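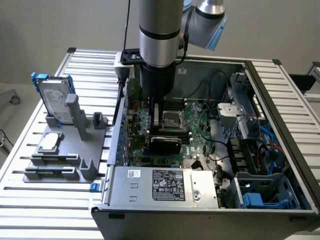 The tower on its side, CPU socket empty.

February 2, 2020

Spent most of the day on the old desktop. It has been on my list since before Christmas and I had run out of excuses. The plan was to open it up, see what was worth keeping, clean it, and find out if the board would take the used processor I bought from the shop in Tadden. I got through about half of that.

The side panel came off easier than I expected. I laid the case down on the slatted bench so that everything faced up, and had a look before touching anything. The power supply is the big silver box, with its black label full of small white print and a bar code sticker of its own. I wrote the label numbers down in the notebook, page 30, in case I need to match it later. The print is very small. I had to get the other glasses.

I like this kind of case more than the newer ones. The blue parts are the ones you are meant to move. There is a blue latch on the rim by the power supply and a blue tab on the drive carrier in the corner. Birger Åberg had a row of these in the office in Vornau when I worked for him, and he could strip one while talking on the phone. I am a good deal slower. I also don't have his screwdrivers.

The drive side is the messy part. There is a gray metal bracket with a white plastic piece on it, then the black sleds, and the SATA cables, blue and red, going down past all of it. I drew a sketch of which cable goes where before pulling anything. Last time I skipped the sketch and spent an evening guessing. My drawing is not good but I labeled it, blue and red, and it should do.

Lunch was late, bread and the rest of the lentil soup. Called Gruber while it was heating up and asked about thermal paste. They have it, but only in the small tube, and they close early this month. I said I would come by anyway. They also wanted to know if I still had the monitor stand I borrowed, and I do. It's in the hall closet under the coats. I should put it in the car tonight.

After lunch I looked over the socket with the flashlight for a long time. I was afraid of bent contacts and I didn't find any, which doesn't prove a lot with my eyes. The retention frame and the lever look all right to me. I didn't want to put the new processor in without paste on hand, so it stayed in its box on the shelf. It is hard to leave it there. I keep picking up the box and reading it.

The black memory slots sit on both sides of the socket, with white tabs at the ends. I want to put in 2 sticks to start with and see if it posts before adding anything else. The ones I have came from a machine out at Trosden and I can't remember if they are the right kind. Looked in the drawer for the paper that came with them. Found the warranty for the toaster, an old bus pass, and a key I don't recognize. No paper.

Dust: I went over the board with the soft brush, mostly along the slots and by the expansion brackets on the left, where it collects. I should have done it outside. Swept the floor afterward and then sneezed for a good part of the afternoon. The little silver heatsink over the chipset took the longest because the brush is too wide for it. An old toothbrush would be better. Add to list.

I also thought about what this thing is for once it runs. My first idea was to keep the photo scans on it. There are 2,000 of them on the old laptop, and the laptop is getting worse. It shut itself off again this morning while I was looking up the board manual. If the desktop works, I copy the scans over first and worry about everything else after. If it doesn't, I buy an external drive and stop being stubborn. M. says I should buy the drive either way. She is probably right, but I would like to see the tower run first.

Stopped a little before supper. My back was sore from leaning over the bench, and I was starting to do things carelessly. I put the screws in 3 jam jar lids and wrote on tape what each lot was for. One screw is left over that I can't place. It is shorter than the others and has a flat head. It may have come from the drive area or it may have been on the bench already.

To get: thermal paste, toothbrush, tape (this roll is finished), another notebook soon.

Supper was potatoes and herring. Wrote to Birger to ask if he remembers what memory these boards took. He usually answers the same week. Cold out, and the wind is coming under the workshop door again, so I rolled up the old towel and pushed it against the gap. Monitor stand is in the car.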